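Trinora Clandix: célula simulada de fregadero con pinza
Ficha de configuración y mantenimiento

Referencia del conjunto: Ugwu 14
Última revisión: 23 de agosto de 2019
Responsable técnica: Hongmei Cai

Clandix es el entorno virtual de Trinora para ajustar tareas de recogida en cocina antes de pasarlas a la célula física. Se entrega con el modelo del fregadero, la pinza y un juego de objetos de colisión simplificada.

Puesta en marcha

Cargar la escena base y comprobar que la pinza arranca por encima del escurridor, sin contacto con la encimera. El plato se coloca en el fondo de la cubeta y la mazorca sobre el plato. La fresa va suelta, a la izquierda.

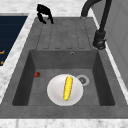
Plato, mazorca y fresa en la cubeta, junto al desagüe.

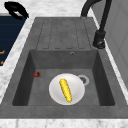

El paso de simulación admite hasta 600 Hz. Por debajo de ese valor conviene subir a 45 las iteraciones del resolutor de contactos; si no, los objetos ligeros vibran al apoyarse. La fricción de los dedos se define en el archivo de la pinza, nunca en el de la escena.

Mantenimiento

Tras cada cambio de versión:
Borrar la caché de mallas.
Recalcular el origen de la pinza.
Repetir la prueba de reposo con los tres objetos.

Si la mazorca atraviesa el plato al iniciar, la malla de colisión está desactualizada. Se regenera con la herramienta Honevach, versión 2 o posterior. El grifo es geometría fija y no requiere ajuste.

Incidencias y repuestos de modelo: Jianhua Bai, soporte de Trinora. La próxima actualización está prevista para diciembre.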